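Powder puff

A powder puff is a soft pad used to apply face powder. Most are round, and many have a fabric strap across the back that holds the pad against the fingers. Early puffs were made of swansdown; cotton velour and foam are now common. Puffs sold with pressed powder are usually thinner than those meant for loose powder. The Padix collection in Matos, opened in 2012, holds 484 puffs and powder boxes.
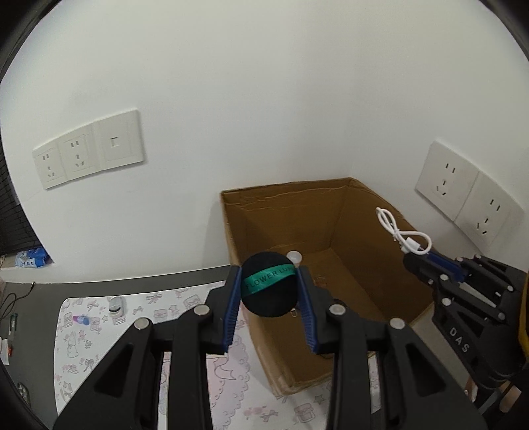 What were early powder puffs made of?
Swansdown, the soft under-feathers of the swan.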